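ぬか床だより 梅雨から夏を越えて

5月に「今年こそ、ぬか床をやります」とこの欄で宣言してしまったので、その後どうなったかを書かないわけにいかなくなりました。結論から言うと、生きています。しかも、けっこうおいしいです!

もともとは、共同キッチン「ラウ」の料理の会で、余った米ぬかを分けてもらったのが始まりでした。ビニール袋いっぱいのぬかを自転車のかごに入れて帰り、その晩のうちに塩と水を量って、昆布と唐辛子を放り込んで、えいやっと混ぜてしまったんです。本当は容器を先に買うべきだったのに、手元にあったのは梅酒用の口のせまい瓶だけ。手首がつっかえて底まで届かず、三日目にあきらめてホーローの四角い容器に引っ越しました。

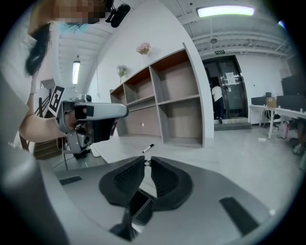
ファルザナ・ファルーキー

最初の二週間は、正直に言ってつまらなかったです。キャベツの外葉を入れては出し、入れては出し。捨て漬けというやつですね。食べてみても、しょっぱいキャベツ。翌日もしょっぱいキャベツ。ぬかの匂いも、なんというか、濡れた段ボールみたいで(ごめんなさい、でも本当にそうだったんです)、家族は冷蔵庫の前で顔をしかめていました。

それが、にんじんの皮を入れ始めたころから急に匂いが変わりました。ヨーグルトのような、少し甘いような、あの匂いです。朝、ふたを開けて「あっ」と声が出ました。その日にきゅうりを一本、塩でこすって漬けて、夕飯に切って出したら、しかめ面だった娘が皿の半分を食べてしまいました。わたしの分は三切れ。

調子に乗って、いろいろ試しました。かぶは文句なし。葉っぱも一緒に漬けて、刻んでごはんにのせると最高です。なすは色がきれいに残らなくて、紫というより灰色になりました。味はいいんですけどね。みょうがは丸ごと漬けて、縦に切って冷ややっこに。アボカドは、かためのものを半日だけ。これは好き嫌いが分かれると思いますが、わたしは好きです。失敗したのはトマトで、皮をむいて入れたら翌朝には行方不明。ぬかの中を探っても、種しか見つかりませんでした。

塩のことも書いておきますね。きゅうりやなすをどんどん漬けると、水が出て床がゆるくなり、塩気も薄くなります。わたしは味見もせずに放っておいて、6月の終わりに一度、鼻につんとくる床にしてしまいました。足しぬかをした日は、いりぬか60グラムに塩をひとつまみ。それでも水っぽいときは、乾いた昆布か干ししいたけを入れておくと、水を吸ってくれるうえに味も出ます。吸い終わった昆布は細く切って、そのままお茶うけに。
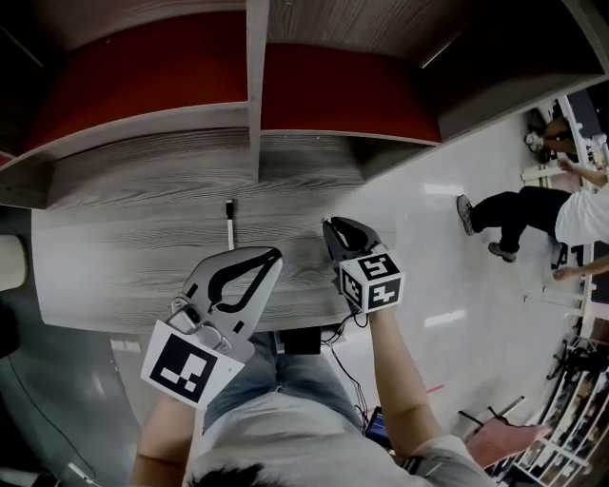
シュエさんは、干ししいたけより切り干し大根のほうがいいという意見です。水を吸う力が強いし、二日もすればそのまま漬物として食べられるから、足しぬかの前にまずひとつかみ入れてみて、とのこと。やってみたら、たしかにおいしい。こりこりして、噛むと奥から大根の甘さが出てきます。ただ、細いので取り出すのが大変で、わたしはお茶パックに詰めて沈めるようにしました。格好は悪いけれど、洗うのも楽です。

さて、いちばん質問が多かったのが夏の置き場所です。うちは台所が西向きで、午後になると本当に暑い。最初は床下収納に入れていたのですが、梅雨が明けたところで、表面に白い膜がうっすら張りました。産膜酵母というもので、薄ければ混ぜ込んでしまうという人も、すくって捨てるという人もいますよね。わたしは気が小さいので、上のほうをすくって捨て、少し塩を足して、それからは冷蔵庫の野菜室に移しました。

冷蔵庫に入れると発酵がゆっくりになるので、毎日混ぜなくてもなんとかなります。そのかわり、漬かるのも遅い。きゅうりなら常温で半日のところが、うちの野菜室だと丸一日かかります。急ぐときは縦半分に切ってしまいます。にんじんは四つ割りで一日半。お盆に帰省したときは、野菜を全部出して、表面を平らにして塩を多めに振り、ふたをして出かけました。帰ってきて開けるときはどきどきしましたが、塩の層をよけて混ぜたら、翌日にはいつもの匂いに戻っていました。

あと、容器のふちを拭くこと! 混ぜたあと、内側に飛び散ったぬかをそのままにしておくと、そこから先に傷んできます。固くしぼったふきんでぐるっと一周。これだけで匂いがずいぶん違います。 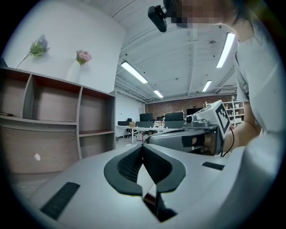 それは手を洗うのと同じくらい大事、とウンさんからも便りをいただきました。ウンさんの床はもう21年目だそうで、桁が違います。ふちを拭くふきんは床専用にして、台ふきんと兼用しないこと。それから、古漬けになってしまったきゅうりは捨てずに、薄く切って水で塩を抜き、しょうがと炒め煮にするといいそうです。仕上げにごま油を少し。わたしはまだ古漬けになるまで我慢できたことがないのですが、今度一本だけ、底のほうに隠しておくつもりです。

秋の料理の会では、ぬか床の株分けをします。うちの床はずいぶん増えて、容器のふたに届きそうなので、ほぼ800グラムは分けられると思います。ふた付きの容器か、厚手の保存袋を持ってきてください。持ち帰ったらすぐに冷蔵庫へ。翌日にいりぬかと塩を足して、最初の何日かはキャベツの外葉でも入れておけば、あとは勝手に育ってくれます。参加費はいりません。きゅうりを一本持ってきてくれたら、帰りまでに浅漬けにしてお返しします(薄切りでよければ!)。

次回は、会でも話題になった山椒の実の話を。冷凍庫に眠らせている方、使わずに取っておいてくださいね。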